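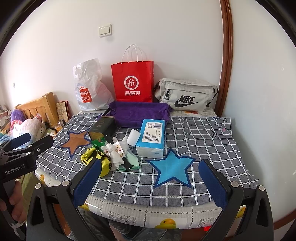 What does the grant pay for at the sorting table?

The Isen grant pays for the sorting, packing and labeling of personal goods left in the Skurkcombe guest rooms, and for the return of those goods to their owners where an owner can be reached. It does not pay for postage, which is charged to the general account.

Progress report: Left Goods Sorting and Return
Submitted to Isen by Macarena Quintana, project lead
September 24, 2026

1. Period covered

Work under the grant began in May. The report covers everything from the first delivery of shelving to the close of the most recent sorting round. Spending to date stands at $2,547, against an approved budget that was set out in the award letter and has not changed.

2. Method

Goods come down from the rooms in whatever bag the guest left them in. At the table the bag is set along the wall side and its contents are placed in front of it. Shopping bags, carrier bags and sports bags are all treated as goods in their own right and are kept, with the exception of torn plastic.

Sorting follows four classes:

Class A. Textiles. Towels, scarves, clothing. Towels are folded once and laid flat until the rest of the lot has been handled.

Class B. Sealed consumables. Tissue packs, wipes, packaged food. The label stays face up so that the print can be copied to the lot sheet.

Class C. Boxed goods. Any item in a rigid box, opened or unopened. Boxes are not opened at the table unless the label fails to show what is inside.

Class D. Small loose items. These go in the open area to the left and are handled last. Class D takes more time than the other three together, and the staffing plan in Section 5 reflects that.

The original proposal had a fifth class for electronics. It was dropped after the first round. The few items that qualified were moved to Class D with a note on the lot sheet.

3. Table and work surface

The proposal described a bare work surface. In use, small items slid and were hard to pick up, and the finish of the table was being scratched by buckles and zipper pulls. The surface is now covered in two layers. The lower layer is the cream patterned tablecloth that was already in the room. The upper layer is a dark grey cloth with a white grid pattern, laid over it.

The grid was chosen for contrast. White and pale items stand out against the grey, and the lines help staff keep one lot apart from the next. Dark items are harder to see on it. A lighter cloth was tried for one round and gave worse results with receipts and white packaging, so the grey cloth was put back. The upper cloth still shifts when heavy bags are dragged across it - clips under the table edge have been ordered from Villalobos and should settle the matter.

Bags stand against the wall. Soft bags slump to the side when half empty and can cover the items next to them. Staff have been told to empty a soft bag fully or leave it closed.

4. Results

Lots closed in the period: 57.
Lots held over for lack of owner details: 4.
Average handling time per lot: around 40 minutes.

The handling time is longer than the proposal allowed for. The main cause is packaging with text in languages the sorting staff do not read. Retail bags and boxes with Chinese text are common in the lots. At first these items were set aside until someone could translate the label, and the table filled up. Staff now copy the brand or main characters to the lot sheet as they appear, add a plain description of the item, and move on. Translation is done afterward from the sheet and only when the owner's claim calls for it.

The held lots all came from rooms booked through Breltotside, which passes on a booking number without a name or address. A request for fuller details was sent to Breltotside and a reply is pending. Under the house rules the held lots stay in the store room until the end of the holding period and then go to donation.

5. Staffing

Consuelo Salcedo has run the table since the first round. The second sorting post was filled late, and one person worked alone for the first part of the period. With two people present, one handles Classes A to C and the other handles Class D and the lot sheet. This split will remain in place.

6. Changes requested

We ask for approval of two changes within the existing total.

The first is to move the unspent shelving balance to storage bins with lids. The shelves as delivered are deep enough for bags but small goods get lost behind them.

The second is to extend the approved hours for Class D work. The added cost would be met from the translation line, where spending has fallen under the revised procedure.

7. Next period

Install the cloth clips. Close or donate the held lots. Revise the lot sheet so that the bag and its contents are recorded on the same page. The current form puts them on separate pages, and two claims were delayed when the pages were filed apart.

Receipts and copies of the lot sheets are available on request from Macarena Quintana.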